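Drikero hand-held gripper, two-finger, with wrist camera mount

Sold by Branesa. Suitable for recording demonstrations by hand and for bench comparison of finger pads before they go on an arm.

Overview

The Drikero is a passive two-finger gripper worked by a trigger in the handle. The fingers are driven through a parallel linkage, so the pad faces keep the same angle over the full stroke. The camera mount sits behind the linkage and looks along the fingers. The same finger set bolts to the powered version, and a pad that has been tried by hand can be moved across without changing the tip geometry.

There is no motor, no battery and no data connection in the gripper itself. Finger opening is read from the camera picture.

Comparison with the Palma

We are often asked how the Drikero compares with the older Palma. Both were run on the same bench at our Lukelberg workshop in November by Wian Buthelezi, using the same camera and the same set of small parts. The Palma fingers slide on a rail. Its closing force is slightly more even, but the rail collects dust and needs cleaning often. The Drikero linkage is less stiff when pushed sideways and much easier to strip down.

Play at the fingertip was measured on the Drikero when new and again after 2,000 full open and close cycles. It had risen slightly, all of it from the pivot screws settling. After the screws were nipped up it returned to the starting value. The Palma was not cycled to the same count, so no direct wear figure is given.
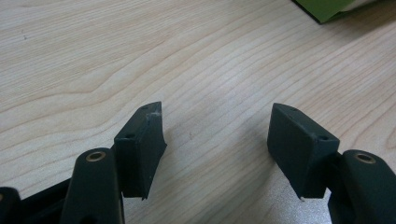

Camera view matters as much as force when the gripper is used for recording. With the fingers open, both tips should be in view together with the surface between them. On the Palma the rail housing hides the lower part of each pad. On the Drikero the tips stay visible for the full stroke, although the linkage arms take up part of the lower picture. Tilting the mount up by one notch reduces this but loses the tips when the fingers are fully closed. We ship the mount on the middle notch.

Fixed exposure is recommended. Dark pads over a pale bench will make most cameras hunt if exposure is left on automatic.

Finger pads

Wedge pads are fitted as standard. The thin lower edge gets under flat items such as card and washers. It will chip if it is driven into a hard surface, and pads should be changed when the edge is no longer straight. Check the pad seams between sessions and pick out any fibres with tweezers. Solvent wipes should not be used.

Flat pads are supplied separately. They hold boxes and round stock better and are poor at lifting anything thin.

Specification

Maximum opening: around 42 mm
Fingers: 2, linkage driven
Camera mount: 3 notches, tilt only
Linkage pivots: brass bushings
Finish: matt, dark
Operation: manual trigger, spring return

Fitting notes

Fit the pads with the fingers open. Tighten both pads loosely, close the fingers on a strip of card, then tighten fully. If the tips meet at one corner only, slacken the left pad first and repeat. Do not oil the bushings. Oil creeps on to the pads and changes the grip.

Camera calibration should be repeated after any change of notch. A change of pads does not need it, but the closed position should be recorded again.

Questions about mounting other cameras should go to Nélida Yáñez at the Lukelberg workshop. Please include the camera body dimensions and the lens type.

Related items

Flat finger pads, pair
Wedge finger pads, pair
Drikero powered gripper
Palma rail gripper (spares only)
Pivot screw and bushing kit

Contact Branesa | Copyright Branesa | Back to top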